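4.2 Does the wrist view earn its place?

Earlier work on the Plurkow pouring set reports that adding wrist cameras helps. We are less sure. We trained the Naresen policy on 2,743 demonstrations, with and without the wrist streams, and ran each version 80 times on the grain task.

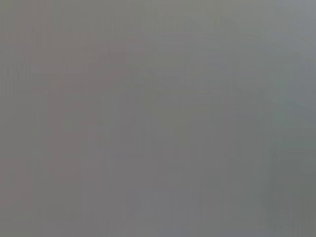 Gains from a second or third view are usually credited to close-up detail. That claim needs frames with detail in them. In Figure 3a there is a warmer grey on the left, a cooler one at upper right, and no edge that a human labeller could name. A network may still draw something from such tones, but we would want to see it shown.
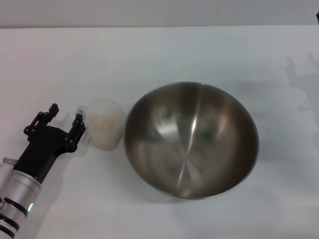

The version using only the head view finished 19 fewer trials than the full one. Taken alone, that favours the wrist cameras — until the wrist streams are swapped for those of an unrelated trial, when most of the gap remains.

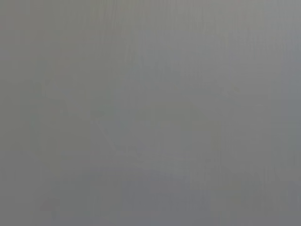

The Hakim encoder makes this harder to judge, as it rescales every input before use. Weak contrast is stretched along with whatever the compression left behind. The pale horizontal band in Figure 3c could survive that step, and so could the blocky tiling. We can't tell which the policy favours.

Figure 3. Frames from the Sinholm bench: (a, c) wrist views, (b) head view.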